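Odds and Ends: The Round Things

Gallery 2 in the Sunthorpe clear-out series

When we took on the unit at Sunthorpe we were told it came "with a few bits". The bits filled a wall of drawers and most of a cupboard, and had been sorted by someone with strong opinions and no labels. One drawer said MISC. The drawer under it said MISC (OTHER).

Gallery 1 covered the square things and was, by our standards, a hit. Several of you wrote in to identify the brown box with the two holes, and no two of you agreed. It has gone back in the drawer with a sticker saying Stalach, after the street where one reader swore he had seen another.

So, on to the round things. We counted them on a wet afternoon in July and got 221, then counted again after tea and got a different number, so 221 it is. Washers were left out, or we would still be there. So were lids, after a short and surprisingly bitter discussion about whether a lid is a thing or part of a thing.

A word about the cloth. Everything we want a proper look at goes on the big dark grey mat, partly for the contrast and partly so that anything small which makes a run for it can be found again. The concrete floor is pale, and pale things dropped on it are gone for good – we have lost a perfectly nice white button that way. The mat lives folded on a shelf and shows it. I have been asked whether it could be ironed. It could.

Shiny white things are the worst to photograph. Turn them one way and they glare, turn them the other and they glare somewhere else. I took about 400 pictures for this page and have kept the patience of a man who took 10 of them.

If you know what something is, do write, and say how you know. "My uncle had one" is accepted but goes at the bottom of the pile. The Picard catalogue has been checked as far as the letter R, where our copy stops, and the Risance one is all hinges.

Gallery 3 will be the long things. Bring a sandwich.
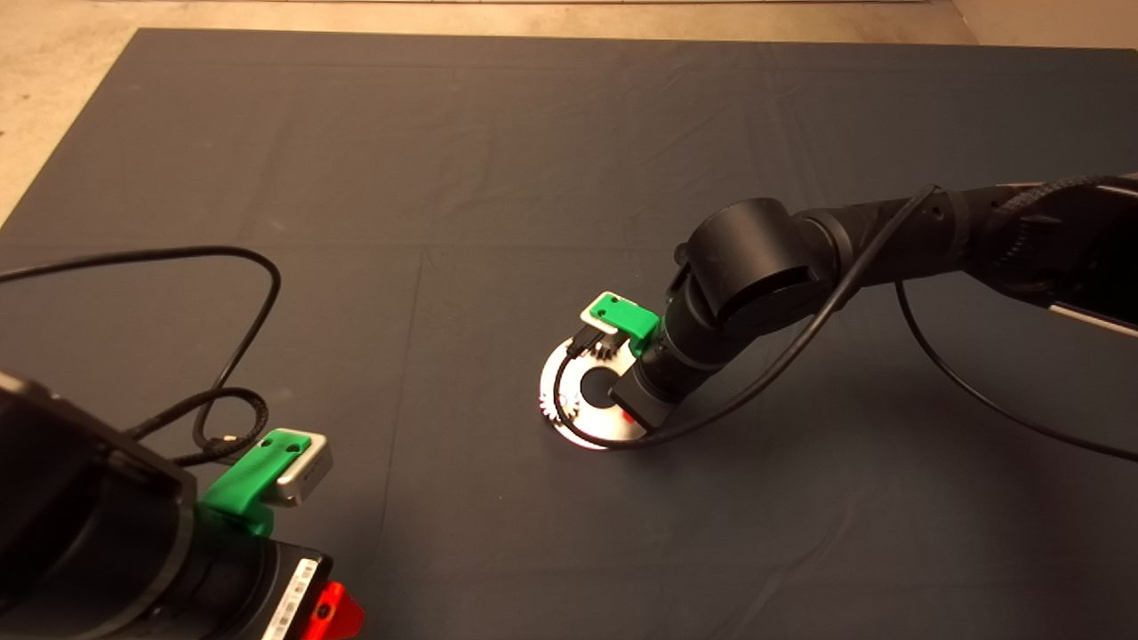 White disc on the grey mat, with a dark hole in the middle and a ring of black teeth around it. Glare included at no extra charge.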